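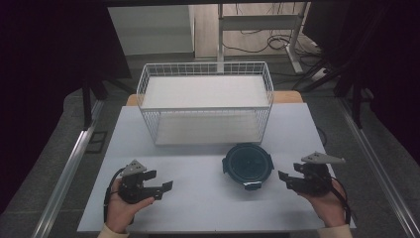

Last changed: 30/03/2026

Matúš Kopecký runs the engraving room at Grivent, a small maker of personalized slate and glass pieces. He spoke with Manaia Dunstan, who edits our workshop pages, mostly on the subject of proofs and why so many of them come back.

The shop engraves slate at a line depth that depends on the stone. "Slate is layered," Kopecký said. "If the beam runs too slow, the top layer lifts at the corners of the letters. You see it first on a capital M or a W." He keeps a test tile from each delivery and cuts the same alphabet on it before any order goes through.

Dunstan asked which typefaces cause trouble. Kopecký named thin scripts. Grivent will not engrave a script below 5 mm in height on slate, though it will on glass. "On glass the mark is a frosting of the surface, so a hairline stays a hairline. On slate the edge breaks. The customer sees a smooth line on the screen and gets a rough one on the coaster."

Accents were the next topic. Kopecký's own first name carries one, and he was frank that the old order form dropped it. The form was rebuilt on Mundeteck, the order software the shop now uses, and the text goes from the customer's entry to the engraving file without retyping. "Before that, a person read the name off a sheet and typed it in again. Most of our errors came from that step."

Proofs are sent as a flat drawing at full size. A customer has two days to answer, after which the order is held. It is never cut without a reply. Dunstan pointed out that other shops cut after a set time. "They do," Kopecký said. "I would have to throw away the piece if the date was wrong. Slate can't be sanded back evenly, and glass can't be fixed at all."

The longest text he accepts on a round coaster is 40 characters, spaces included. Cheeseboards take more, but he asks for a margin clear of the handle hole. For curved glass he uses a rotary holder from Primska, which turns the tumbler under the beam. Tapered glasses need the holder tilted to match the wall, and the setting is written on a card kept with each glass type.

Bulk orders are handled differently. A run of 50 place markers, each with its own name, is loaded from a spreadsheet. Kopecký asks for one name per row and no titles in a separate column. The first piece is cut and checked against the list, then the rest follow in list order and are packed that way.

On finish, he recommends a light coat of food-safe mineral oil for slate boards, wiped off after a few minutes. He does not oil coasters. Glass should be washed by hand, he said, mainly to protect the rim.

Dunstan's last question was about Liyanage, the new line of slate house signs planned for later in the year. Kopecký would say only that the fixing holes are still being tested, and that the signs will be drilled before engraving.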